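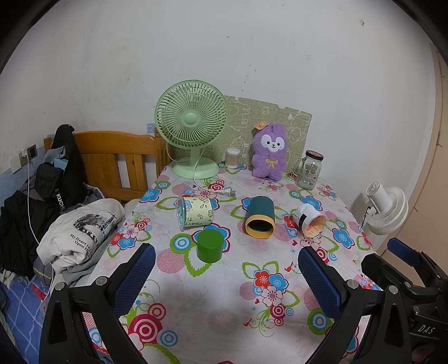
Posted in May by Aušra Kairys, Ornwood Continuing Studies

Unit 3: Taking and Checking Orders for Engraved Gifts

This handout accompanies the third unit of the retail gifts course. Students should read it before the workshop and bring a copy of the order form issued in Unit 2.

1. The order record

An engraved or printed gift cannot normally be returned to stock once it has been made. The order record is therefore the most important paper in the shop. It must show the item, the position of the text, the typeface, the wording exactly as the customer wants it, and the name of the employee who took the order.

Wording is written in block capitals on the first line and then again, on the second line, with the capitals and lowercase letters the customer has chosen. Accents and other marks are copied with care. Many engraving machines carry a limited set of characters, and the employee should confirm that a letter is available before accepting payment.

2. Length of text

The suppliers used in our exercises set different limits. Plekard allows 11 characters on a keyring and two lines on a photo frame. Iltport allows 9 characters on a keyring. Spaces and punctuation marks count as characters in both cases. A customer whose text is too long should be offered a shorter form of the name, initials, or a larger item -- the employee does not shorten the text without asking.

3. Proofs

A proof is a drawing of the finished text at actual size. It is sent to the customer before work begins, and work does not begin until the customer has approved it in writing. Approval given over the telephone should be followed by an e-mail that repeats the wording in full.

The proof is read twice before it is sent: once against the order record, and once backward, letter by letter. Dates require particular attention. The month should be spelled out, as customers living abroad may place the day before the month.

4. Errors

Where the finished item differs from the approved proof, the shop replaces it at its own expense. Where the item matches the proof but the customer made the mistake, the policy of the individual shop applies. Students will compare the Plekard and Sastry policies in the workshop.

Preparation for the workshop

Complete order forms for a christening cup, a retirement clock and a pet tag. Exchange forms with a partner and prepare a proof from your partner's form alone. Note any point at which you had to guess.

Related items
Unit 2: The Order Form
Unit 4: Gift Wrapping and Dispatch
Reading list: Lettering for Small Surfaces

This site uses cookies to remember your course settings. Accept / Manage preferences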